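Onholm Household Handling Project
Interim progress report to the Wivness Fund
Reporting period ending August

1. Purpose of this report

This report covers the second reporting period of the Onholm project, which is developing a two-armed walking robot able to tidy small household items on low furniture. Under the terms of the grant, the project team is required to report any event that affects safety, schedule or budget. One such event took place during the period. Most of this report deals with it, at the request of the Fund's program office, and the remaining work packages are summarized more briefly than usual.

2. Summary

Work on the low-shelf task was stopped for 38 working days after an unplanned movement of the robot's right arm during a supervised trial. No one was injured. The arm struck the underside of a tabletop and continued to push against it until an operator pressed the emergency stop. A wrist bracket was bent and one finger drive had to be replaced.

The cause has been identified as a loss of signal from the wrist force sensor, combined with a software setting that treated the loss as a reading of zero. Both faults have been corrected. Trials have resumed at reduced speed under a revised safety procedure. One corrective action remains open and is described in Section 6.

The team expects to recover part of the lost time but will not meet the original date for Milestone 4. A revised date is proposed in Section 8.

3. The event

The trial was the last of the morning session and began shortly after 11:20 a.m. The robot was standing in front of a low table with shelves beneath it and had been told to take hold of a slipper on the upper of the two shelves. Two operators were present, as required. One held the wireless stop and the other was at the control desk.

The robot reached under the tabletop as planned. As the hand closed, the arm began to rise. The back of the wrist met the underside of the tabletop, and the arm kept pushing upward. The front legs of the table lifted from the floor. The robot's balance controller responded by shifting weight onto the left foot, and at this point the operator holding the stop pressed it. The arms locked in position and the robot remained standing.

From first contact with the tabletop to the stop taking effect, the log shows a little under two seconds. The force limit for the arm should have ended the movement far sooner. It did not do so at any point in the event.

The robot was powered down, the area was closed and the logs were copied before any part was moved. The program office was notified the same afternoon.

4. Investigation

The investigation was carried out by the project team with support from Madden, which supplied the arm and the wrist sensor. Guérin, the project's outside safety reviewer, received all logs separately and reached its findings without seeing the team's draft.

The first theory was that the planning software had placed the tabletop at the wrong height. This was checked against the recorded depth data and ruled out. The table height held by the planner was correct to within normal tolerance at the time of the trial.

The second theory concerned the wrist sensor. The log showed a force reading of exactly zero on all axes for the whole of the rise. A working sensor never gives a perfectly flat signal, even with the arm at rest. On the bench, the same flat reading could be produced by bending the sensor cable sharply near its connector. Inspection of the cable found a partly broken conductor inside an undamaged outer cover. The fault would not have been found by the visual check then in use.

The cable fault alone should not have led to the event. The arm controller has a setting that decides what happens when sensor data stops arriving. It had been set during bench work to substitute zero, so that the arm could be moved with the sensor removed. The setting was never changed back when the arm was returned to the robot. With no force reported, the controller concluded that the hand had not yet made contact with the slipper, and its search routine moved the arm upward to look for it.

Guérin's report agrees with this account and adds a finding that the team accepts in full. The change to the setting had been made without a written record, and the pre-trial checklist contained no step that would have revealed it. Guérin classed the event as a procedural failure with a hardware trigger.

A review of earlier logs was then made to find out whether the same fault had appeared before. Of the 300 trials on record since the arm was refitted, 43 contained at least one short flat reading from the wrist sensor. In most of these the signal returned before the hand reached its target, and the trials were marked as normal. The team regards this as a missed warning. Flat readings are now flagged automatically at the end of each session.

5. Corrective actions completed

The sensor cable has been replaced with a more flexible type recommended by Madden, and the connector has been fitted with a strain relief. The spare arm has been altered in the same way.

The controller now stops the arm if sensor data is lost or remains flat for longer than a fixed short interval. The substitute-zero option has been removed from the software used on the robot and exists only in the bench version, which will not start when the legs are connected.

The search routine has been limited to a small volume around the expected position of the item. If nothing is felt within that volume, the arm withdraws along the path it came in by.

All changes to controller settings are now entered in a log and signed by two members of the team. The pre-trial checklist includes a printout of current settings, compared against the approved list before the robot is raised from its stand.

The emergency stop was tested separately. It performed within its rated time on every test, and no change to it was needed.

6. Current state of the low-shelf work

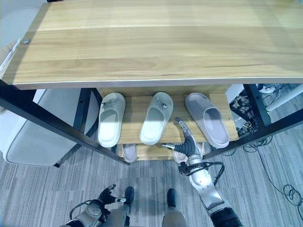
The low-shelf task is the hardest in the project for arm clearance, and it was chosen as the first to be resumed for that reason. Arm speed is held at half the earlier value, and the reach is made in stages with a pause for a sensor check at each one. Under the present layout three slippers stand side by side on the upper shelf, toes toward the back, with the tabletop directly overhead, and the robot must bring its right hand in between the black table legs without touching either. A finger is extended toward the gap between the middle slipper and the gray one. The outer cable that loops out beside the wrist is now treated as part of the arm when clearance is calculated, a point that the earlier model left out -- it had allowed only for the metal parts of the limb.

Since the restart the team has completed 37 supervised trials at this station. The new stop has acted twice. On both occasions the log showed that contact with the shelf edge had been heavier than planned, and the arm halted correctly. No flat sensor reading has been recorded.

One action remains open. Guérin recommended a second, independent means of detecting contact that does not depend on the wrist sensor. The team intends to use motor current in the elbow and shoulder for this purpose. Early bench results are acceptable for hard contact but poor for light contact, and further work is needed before the method can be relied on. Until it is accepted, trials will continue at half speed and no one may stand within reach of either arm while the robot is powered.

Floor cabling is also under review. Guérin noted that loose cables near the test station could present a trip hazard to operators moving back quickly. A fixed route for the cables is to be agreed before full-speed trials begin.

7. Other work packages

Walking and approach. Work continued on a simulator during the stoppage. The approach to low furniture has been revised so that the robot settles both feet before either arm moves.

Item recognition. Progress was as planned. Pale items on pale wood remain the weakest case, particularly where one item partly hides another. Additional training data is being prepared.

Operator training. All operators have repeated the stop drill. The drill now includes a case in which the arm is pressing against furniture, as operators reported that they had been unsure whether releasing the arm would cause the robot to fall. Guidance on this has been added to the manual.

8. Schedule and budget

Milestone 3 was met before the event and is not affected. Milestone 4, full-speed handling at the low shelf, cannot be met on the original date. The team requests an extension of one quarter. Milestone 5 can be held if the contact detection work is accepted by the middle of the next period.

Repair costs were met from the contingency line. Madden supplied the replacement cables without charge. Guérin's additional review time exceeded the sum allowed for it, and the team asks for approval to move funds from travel, where spending has been lower than forecast. No increase in the total grant is requested.

9. Decisions requested

The Fund is asked to approve the revised date for Milestone 4, to approve the transfer from travel to external review, and to confirm that half-speed trials may continue while the open action in Section 6 is completed. Guérin's full report and the team's written response have been sent to the program office separately.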